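The case for the gridded tablecloth

Most advice on table linen treats pattern as a matter of taste. I want to argue that one pattern, the plain square grid, does measurable work, and that it should be the default for any table used for more than eating.

Consider a work table at home. It is used for cutting fabric, wrapping parcels, sorting hardware and laying out paper patterns. Each of these jobs depends on getting one edge parallel to another. On a plain cloth the only references are the edges of the table, which are usually too far from the work to be of use. On a floral the eye has nothing straight to follow. A grid puts a reference line close to wherever the hands happen to be.

The objection I hear most often is accuracy. Riaan Baloyi, who taught me to cut curtains, regarded a printed cloth as no substitute for a rule, and he was right as far as cutting goes. Cloth moves. It creeps when pulled and bunches where it is not weighted. I would not cut to a printed line. Squaring up a parcel is a looser job, and a small error over the width of a box does not matter.

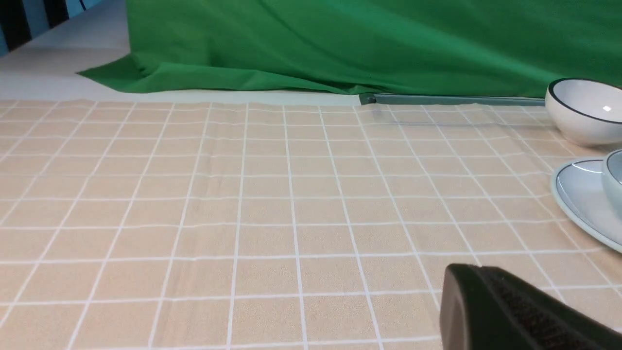 Beige cloth with a white grid, green fabric hung behind. Slight creasing along some of the cross lines.

The creasing is worth a second look. A ripple in a plain beige cloth is easy to miss until something is set down on it. With a grid, the line bends and the fault is visible from a chair. That alone would justify the print.

Colour matters less, but it matters. White on tan is low in contrast, and I think that is correct. A black grid on white competes with whatever is laid over it, and after an hour of sorting screws it becomes tiring. Strong colour belongs behind the table, on a hanging cloth, where it covers clutter and stays out of the work.

I bought my own cloth from Sithole five years ago and have washed it every second Thursday. The Stuvau one it replaced was a heavier weave with no pattern, and it now covers the lawnmower. I have no complaint about its quality. It lay flat and it wore well, but it told me nothing about where anything was.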